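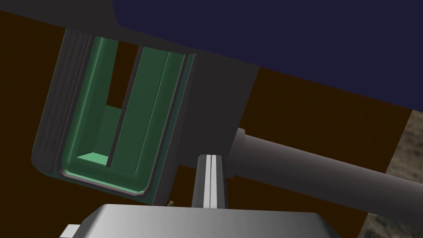
4.2 Picking a gripper before we spent the money

I'll admit that our budget started life as a wish list. Mirta Palma and I had enough for one arm and one gripper, and the Dendero quote for the gripper was good for only 30 days, so we did our shopping in simulation first. The tight spots worried me most. With the two fingers pressed together just under the big dark housing (the one with the green compartment, Figure 3), the gripper body is far broader than the fingers are, and that width is what I'd want to know before signing anything! We priced slimmer fingers from Fidard too, and they added 16 percent to the hardware line, before shipping.

We ran 26 trials per candidate and kept the cost sheet open the whole time, which I'd recommend to any small lab. 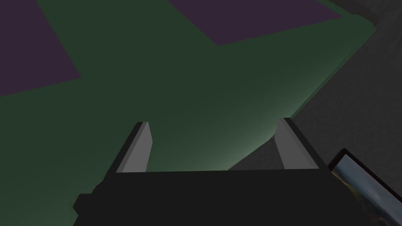 Figure 3. Simulated wrist views used in the purchase comparison.

Opening width was the other big line in the plan, and it's where Mirta and I argued. The Insaurralde catalog charges more for every step up in stroke, and I kept wanting the next size (I always do). Spread wide over the green surface with nothing between them, the fingers still lean in a little toward each other at the tips, so we budgeted on the gap at the tips and left the wider gap at the palm out of it. The order went to Jorkthorpe on 9/2/18, with spare fingers included and the service plan put off until next July.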